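Skalovley Residences
Household Guidance for Residents
Small Figures, Soft Toys and the Trays That Hold Them
Prepared by Aurora Rebelo, Household Services
17 Feb 2018

This page concerns the small items that collect on desks, shelves and bedside tables: figurines, soft toys, keyrings, charms and similar belongings. It supplements the general guidance on dusting and should be read together with the page on shelving. Residents of Adby House should also consult the notes on window ledges, which are narrower in that building and are not suitable for display.

Preparing the work surface

Small items should be sorted at a table and not on a bed or carpet. Clear the table fully before beginning. Wipe it with a cloth that has been wrung out well, and dry it.

Lay a board or a plain sheet over the table. White foam board of the type sold for school projects is recommended. It protects the finish of the table, it cushions anything that is dropped, and small parts that come loose are easily seen against it. The board should be somewhat smaller than the table, leaving a margin of bare wood on each side. A board that overhangs will tip when an arm is rested on it.

Foam board marks easily. Do not cut on it or place hot cups on it, and do not use it as a surface for gluing unless it is to be discarded afterward. A used board may be wiped with a barely damp cloth and stored upright behind a wardrobe. Boards stored flat under other items will bow in time.

Choosing a tray

A tray with a low raised rim is the most useful container for this work. The rim keeps round pieces from rolling, and the contents can be seen and reached without digging. Deep boxes and lidded tins are better kept for storage.

Dark trays show dust readily. This is an advantage while cleaning and an inconvenience afterward. Residents who keep a black tray on open display should expect to wipe it more often than a pale one. Matte surfaces should be cleaned with water and a little dish soap only; polishes and oils leave patches that are difficult to remove.

Trays combined with an upright stand and crossbar are convenient where space is limited. Necklaces, keyrings and light charms may be hung from the bar, and the tray will catch anything that slips from it. The following points should be observed.

Hang items evenly on both sides of the upright. A stand loaded on one side will lean and may fall.

Keep heavier pieces in the tray itself, close to the foot of the upright.

Place the stand toward the back of the table, where sleeves are less likely to catch on the bar.

Check the joint between the upright and the bar twice a year. If it turns freely, tighten it by hand. Tools are seldom necessary and may strip the thread.

The household store on the ground floor holds 6 such stands for loan. They may be kept for 2 weeks and should be returned clean, with the bar detached and placed in the tray.

Sorting

Bring all of the items to the table at one time, including those from drawers and coat pockets. Put them to one side and work with a few at once on the board. Separate hard figures from soft toys at the beginning. The two are cleaned differently, and a soft toy set down near washing water will draw it up.

Items should be handled one at a time. Set each piece down and release it before taking up the next. Most chips and broken arms occur when several figures are gathered in one hand.

Pieces that have no settled place should be put in the tray until the end of the session. Decide on them then. A tray that is still full the following day has become storage, and the sorting should be considered unfinished.

Cleaning hard figures

Remove loose dust with a soft, dry brush. A makeup brush or a child's paintbrush that has never been used for paint is suitable. Brush from the top of the figure downward, turning it as needed, and take particular care at the neck, the ankles and any raised hand.

If dust remains, dampen a cotton swab with lukewarm water and one drop of dish soap. Test it first on the underside. Should any color come away, stop and continue with the dry brush only. Painted figures should not be soaked. Water that enters through a seam is slow to leave and may carry dirt back out onto the surface.

Dry each figure with a lint-free cloth and stand it on the board until no moisture can be felt. Do not place figures on a radiator or in direct sun. Reds and browns are especially inclined to fade on a bright ledge, and cream tones will yellow.

Figures that will not stand upright may be steadied with a pea-sized piece of removable putty under one foot. The Drutia putty kept at the store is acceptable for this purpose. It should be replaced every April, before the warmer weather softens it.

Cleaning soft toys

Read the sewn-in label before anything else. Where no label remains, treat the toy as surface-wash only.

Vacuum the toy lightly through a piece of netting or a clean stocking stretched over the nozzle. Follow with a damp white cloth, working in the direction of the pile. White cloths are specified so that any loss of color will be noticed promptly. This matters most with toys that combine dark and pale fabrics — a black body with a white face, for example — where dye may travel from one panel to the next if the toy is wetted through. Clean the pale areas first, rinse the cloth, and then clean the dark areas. Small accents in pink or lavender should be dabbed and not rubbed.

Leave the toy to dry on its side on a dry towel, and turn it at intervals. It should not be hung by an ear, hood or loop while damp, as the seam will stretch. A toy that feels cool to the touch is generally still damp inside and should not be returned to a shelf or closed box.

Toys belonging to young children should be inspected for loose eyes and open seams at the same time. Repairs should be made before the toy goes back into use. Matching thread in dark and light shades may be requested at the store.

Returning items to their places

Arrange taller pieces at the back and smaller pieces in front, with a finger's width between them. Crowded figures knock against one another whenever a door is closed firmly. Soft toys may be seated at the end of a row, where they serve as a cushion.

Carré shelf units, as fitted in all 152 apartments, have a smooth finish on which small bases slide. A strip of thin felt along the shelf will prevent this. Felt may be cut to length at the store; residents are asked to bring the measurement in inches.

Items not returned to display should be wrapped singly in plain tissue. Newspaper should not be used, as the ink transfers. Mark the box on its short side, where it can be read when stacked, and record the contents in pencil so that the box may be used again.

When the session is complete, brush the board clean over a waste basket, after checking for detached parts. Wash the tray, dry it, and return it to its usual place.

Questions about this page may be left in writing for Household Services at the front desk.
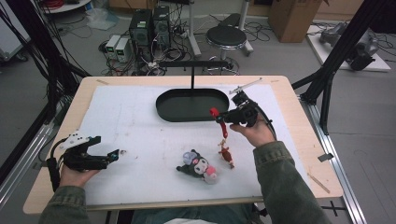
Sorting small items on a foam board, with the tray and stand placed toward the back of the table.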